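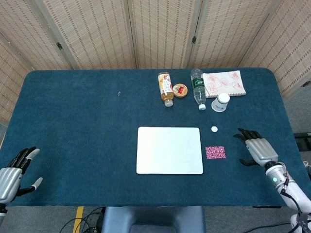

Page last updated: June, 9:40 a.m.

BOMIK ADDS FOLDING SCREEN AND FELT TABLE COVER TO SHARED ROOM RANGE

DURBRIDGE – Bomik, the Durbridge supplier of furniture for clubs, libraries and small offices, has added two items to its Shared Room range. The Massawe is a folding screen with woven panels. The Fludelberg is a felt cover for rectangular tables. Both can be ordered from the Durbridge showroom starting this month, separately or as a set.

The two items are meant for rooms that have more than one use during the day, such as a reading room that hosts a craft group in the afternoon. The screen stands behind the table and marks off a work area. It can be folded flat and put away when the full room is needed.

The Massawe has beige woven panels with a small repeating pattern in brown. The panels are joined with dark metal hinges and can be set at an angle to each other, so the screen can bend around the back of a table. No wall fixing is needed.

The Fludelberg is sold in deep teal. It is made for tabletops with rounded corners and lies flat over the surface. Bomik chose felt to cut down on the noise of cups, tins and bottles being set down, which was the most common complaint from customers with bare tabletops. 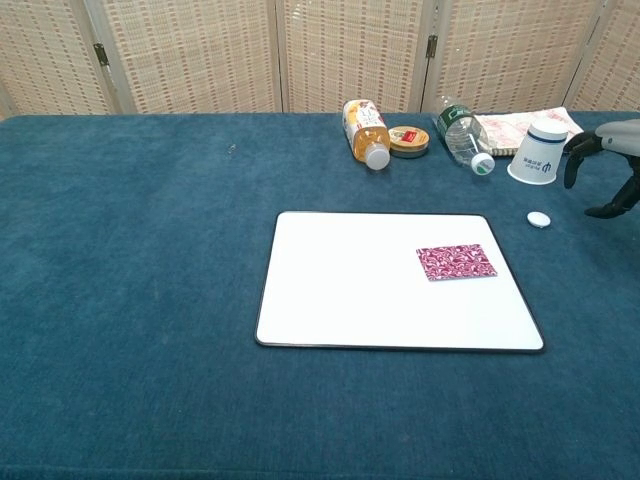 The Massawe screen behind a table in teal felt, with drinks, a round tin and a white board.

Before the launch, Bomik lent sets to customers in the Durbridge area for 10 weeks and received 158 comment forms. The screen hinges were made stiffer after several users asked for panels that would hold their angle. Requests for a second felt color are under review.

The first production run is 100 screens and 200 table covers. Orders will be filled in the order they are received. Delivery within Durbridge is included in the price, and customers elsewhere can ask for a shipping quote.

Care instructions come with each item. The felt should be brushed or vacuumed and should not be machine washed. The woven panels can be dusted with a dry cloth.

Samples of the felt and the panel weave are available on request from the Bomik showroom in Durbridge.

Press contact: Bomik Press Desk, Durbridge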